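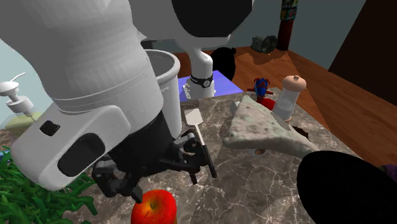

Kitchen worktops are sold by the look of the surface and bought, in the main, on the strength of a sample the size of a coaster. I have spent a good part of my working life measuring rooms for fitted kitchens, and my view is that the surface is the least important decision of the lot. Depth, height and the position of the joints decide whether a worktop is pleasant to use. Most showrooms discuss them last, if at all.

The standard depth for a British worktop is 600 mm. This figure suits the cabinets, which are a little shallower, and it suits the appliances, which are made to fit the cabinets. It does not especially suit people. Once a kettle, a toaster and a bread bin have been pushed to the back, the clear strip left in front is narrower than a large chopping board. The usual answer is to buy smaller appliances or to put them in a cupboard, from which they are never returned to use.

A deeper top is a better answer. Setting the base units forward from the wall on a simple batten frame costs very little, gives a void for pipes, and turns a cramped run into a comfortable one. The objection is that the floor gets smaller by the same amount. In a galley kitchen that matters and the idea should be dropped. In most other rooms the loss is not noticed after a week.

Height

Height is treated as fixed when it is adjustable by the turn of a plinth leg. The normal finished height suits a person of average build doing nothing in particular. Kneading wants a lower surface and fine knife work a higher one. A sink wants a higher one still, as the hands are working at the bottom of the bowl and the back bends to follow them.

I would like to see two heights in any kitchen with room for two runs. The Plirmont range used to offer this through a choice of leg sets, and the fitters I knew disliked it for the reason that every splashback had to be cut twice. It has since been reduced to a single leg. I regard that as a loss, although I accept that few customers asked for the other one.

An unbroken top along a wall looks tidy on a drawing, and drawings are what people sign. A customer who has signed for a level line will not thank the fitter for a step in it, however well it works. The step has to be raised at the first visit or it will not happen.

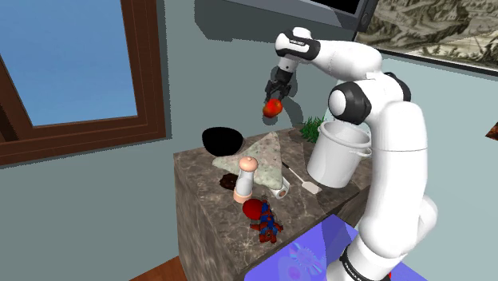 Joints

Every worktop longer than the slab it is cut from has a joint, and every joint is a future fault. The question is where to put it. The worst place is over a dishwasher, where steam comes up each time the door is opened. The second worst is through the sink cut-out, which is where a great many are put, on the grounds that there is less joint to polish.

The cut-out leaves two thin bridges of material, front and back, and these carry the load of anybody leaning on the sink. In laminate the front bridge swells. In stone it cracks. The Tudden fitting sheet, to its credit, asks for a clear distance between joint and cut-out, and gives a drawing. The equivalent sheet from Clirum leaves it to the judgement of the installer, and the installer has usually been given the slabs already cut.

Corner joints deserve a word. A mitre across a corner is handsome and wastes material. A butt joint is plain, wastes less, and can be taken apart. I prefer the butt joint in nearly all cases. The one exception is a strongly patterned stone, where the veins run into each other at a right angle and the eye keeps going back to it.

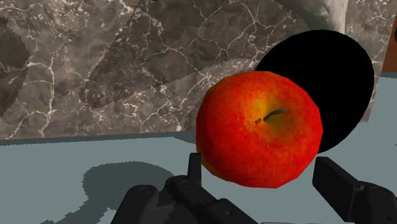

What should be asked for

A written quotation ought to state the depth, the finished height above the floor covering, and the distance of each joint from the nearest corner. Of the last 3 quotations I was asked to look over, one did so. The others described the colour at length. One, for a Kramer top, listed the total run as 763 mm, which was the width of the return leg only, and the error had passed through to the order.

None of this information is hard to provide. The surveyor has it, or will need it before the slabs are cut. Putting it on paper a fortnight earlier would allow the customer to stand at the old worktop with a tape measure and find out whether the new one will be better — a test that no coaster of polished stone can offer.

Samples should still be sent out. They are useful for judging colour against the floor, and for seeing how a finish marks.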